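Hand-Held Gripper for Recording Grasps, Build 2
Project report, shared workshop section
Orysia Kushnir, Maya Akl
Advisor: Samira Chidiac
2026-03-12

1. Scope

The first build, started in August, closed both fingers from one trigger but could not hold position under load. Build 2 keeps the trigger and replaces the linkage with a rack and pinion. The work covered in this report is the finger redesign, the mounting of the camera, and a short set of grasps on household items. Control software for the arm that will later use the recordings is outside the scope and belongs to Dima Khoury's report.

2. Mechanism

Each finger rides on its own rack. A single pinion between the racks keeps the travel equal on both sides. Full opening is 94 mm. The trigger return spring was taken from the first build and shortened by two coils, after which the trigger still returned from every position. Total weight with camera and battery is 907 g, which was over our target. Most of the excess is in the handle, which was printed with more infill than it needed.

Backlash at the fingertips was measured with a dial gauge clamped to the bench. It was acceptable with the racks greased and poor without grease. The Lemton grease in the workshop cabinet was used throughout.

3. Printing and assembly

All body parts were printed on the workshop's Storkance machine. Threaded inserts were set with a soldering iron. Two were set crooked on the first attempt and the part was reprinted. The second attempt used a drill press as a guide, with the iron held in the chuck and the motor unplugged.

Maya Akl did the camera mount. It has one tilt adjustment, locked by a screw. The lens is set so that both fingertips stay in view across the full travel.

4. Grasp trials

Items were placed on a white work surface and approached from one side. The set included a mug, a roll of tape, a folded towel and a shoe. Each trial was logged with the item, the approach side and the result.

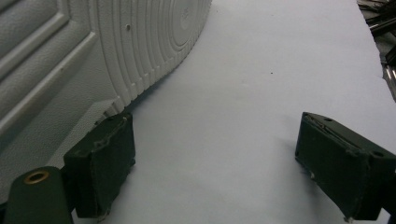 Finger wear is the main limit of the present design. The dark green covering was chosen for grip and was not tested for abrasion beforehand. On the left finger the top edge is frayed, with a lighter gray strip scuffed along the rim, and on the right finger the covering has separated in a thin seam along the inner side. The ribbed sole rim of the sneaker is a useful test shape for the next covering, as is the padded upper, and both will stay in the set.

5. Remaining work

A replaceable pad held by screws is drawn but not printed. The handle will be reprinted with less infill. Logging should move from paper to a file before the next round, with the trigger position saved alongside each frame.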